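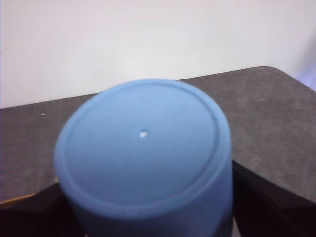 Water pools on upturned dishes for the same reason it pools on a flat roof: a low area with a rim and no path out. I spent most of April working out why our cups came out of the dishwasher with a puddle on top, and the answer is in the geometry of the base. The light blue one has a raised, rounded rim all the way around a recessed bottom, so upside down it is a shallow dish. I measured 4 mL left in the base after a normal cycle. The dry setting adds 29 minutes and removed around half of it.

Tilt matters more than heat. I bent the tines on the top rack of our Flollau to give a slope of 2 degrees, which did very little. Packing a folded silicone strip under one side of each cup gave a steeper lean and most of the water ran off over the rim. Rinse aid helped a bit by lowering the surface tension, though the film that remained left spots on darker colours.

Mugs with a notch cut in the foot ring drain without any of this. I have started checking for one before I buy.

Next month: the filter, and the grey sludge under it.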